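Diary of the Stores and Workrooms Office, Stanbridge
Entry for May 29, 2021

The annual sorting of small stores was resumed this morning in the ground floor workroom. The office had asked that all loose tapes, clips and small plastic parts be brought to one table before anything further was ordered from Brorkent. The present order stands at 126 items and has been held over since March.

The wooden worktable was used for the purpose. It is the only surface in the building on which things may be spread out and still be reached from the front, and the desk beside it is convenient for entering the list.

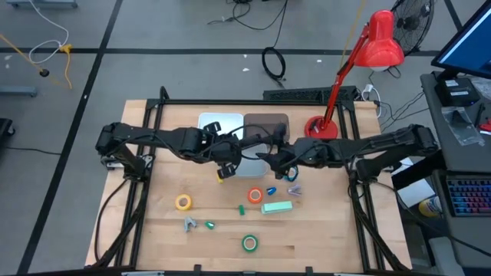

Small stores on the worktable, with the red lamp at the back corner.

The tapes were taken first. Yellow, orange and green are to be kept for marking shelves, and each colour is to have its own place on the new list. The lavender clip was entered under stationery — the old register has no heading for clips of any kind, and one should be added. The two square trays are to stay with the table.

A question arose over long, flat articles, which the register places under three separate headings according to who last wrote in it. The office prefers a single heading, to be called Sundry, Long. The black article lying beside the yellow masking tape will be entered there until a better name is agreed. 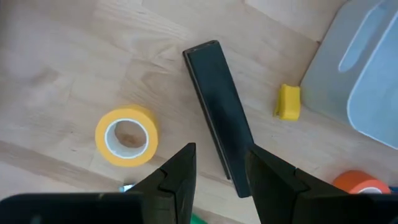 Bins and labels

The Hirkirton store has written to say that it can spare shelf labels in packs of 300. One pack was accepted. The offer of 2000 paper bags was declined with thanks, as 3000 were received in the winter and the cupboard will not close on them.

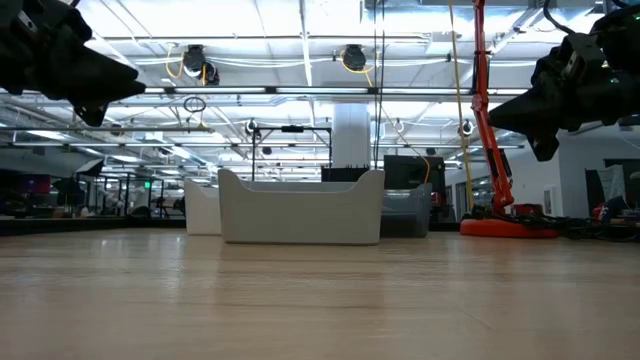
The office has for some time wished to settle how small stores are to be divided between Stanbridge and the James Building. It was decided today that each heading shall have one bin and that no bin shall serve two buildings. The three open bins at the far side of the table will suit this arrangement, being of different shades: light grey for tapes, white for stationery, and the darker grey for Sundry, Long. The low front of the light grey bin should make it easy to see into when it is on a shelf. Labels are to be written in capitals. The list for the James Building remains to be copied out, and the reply to Brorkent will go with it.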